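10/25/18
By Unathi Gumede

Speaker notes: Measuring small drinks without losing your mind

Okay, hello, thanks for coming in out of the rain. (Wait for the back row to sit down. Water's on the side table, tell them.)

I'm Unathi, I run the mixing classes at Erkau, and I've been asked to talk for the length of a coffee about weighing drinks. I know, it sounds dry! Stick with me. I used to free-pour everything at home and I was very proud of my wrist. Then in May I made the same grapefruit sour for my sister three nights in a row and she asked me why I kept changing the recipe. I hadn't changed a thing, or I thought I hadn't.

So I bought a scale. A plain kitchen one, nothing flash.

First point, and it's the one I'd like you to take home: a jigger is fine for big pours and pretty hopeless for little ones. If you're putting a full measure of something in a glass, a tiny slip doesn't matter. If you're putting in a splash of bitters or a strong syrup, the same slip can change the colour and the flavour of the whole drink. Water is easy, one millilitre weighs a gram. Syrup is heavier than water and spirits are lighter, so don't swap grams for millilitres straight across the page. Write your recipe in grams from the start and stick with grams.

(Pause here. Somebody always asks about honey. Honey is heavy, warm it first, move on.)

Second point, the tasting glass. Keep your samples small. I mean really small, just enough to cover the bottom. You can taste a lot of versions that way and still drive home. Use clear glass too, because colour tells you plenty before you've had a sip, and a coloured tumbler hides all of it.

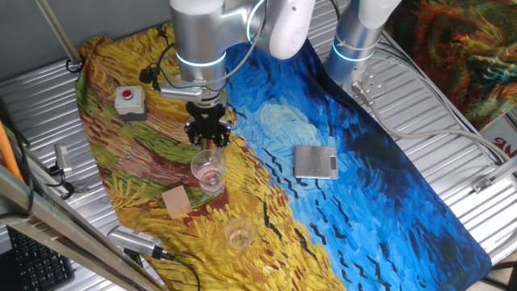

Small samples on the wheat field mat: a pinkish one, a yellowish one in the short, wide tumbler, and the digital scale over on the blue.

I do love a busy mat, I'm sorry, I know some of you are white-tea-towel people. It's in the style of Van Gogh, with all that gold and green on the left and the stormy blue on the right, and what look like little crows flying across it. Cheerful to work on! If you're trying to judge a very pale drink, though, slip a sheet of white paper behind the glass. Those yellows will fool you every time.

Third point, the shape of the glass. Same amount of liquid, wider glass, and it looks like less. Your eye is reading the height. I had a student at the Povville evening class who topped up every wide tumbler because it looked mean, and her drinks were all half again too strong. Lovely party, mind you. Put the glass on the scale, press tare, then pour, and ignore what your eye is telling you.

(Demo now. Glass on, tare, pour the syrup to 12 grams. Go slow at the end. If I overshoot, say so and start again, don't fudge it.)

A few scale habits while I'm pouring. Put it on something flat and firm. If your mat has a wrinkle in it, smooth that out first, or the scale will rock. Leave the display where you can read it with the glass on top, which sounds obvious until you've bought a big glass. And keep your elbow off the platform. I've done that more than once.

For batching, I make up 900 grams at a time. That fills my Plurer bottle with a bit of room to shake it. Take whatever you liked in the tasting glass and multiply every line by the same number, then taste again once it's cold, as cold dulls the sweetness and you may want a touch more syrup. Add the citrus on the day. I've kept it longer and regretted it.

If you're buying a scale, get one that reads in single grams at least. For bitters I'd go finer, but then check how much it can carry. My first fine one topped out at 300 grams and my favourite tumbler used up most of that before I'd poured a drop.

(Hand out the recipe cards. There are 2 versions, the one with the Tshabalala ginger syrup is the hot one, warn people.)

Right, questions, and please come up and have a go at the pouring. Glasses to the left of the sink when you're done.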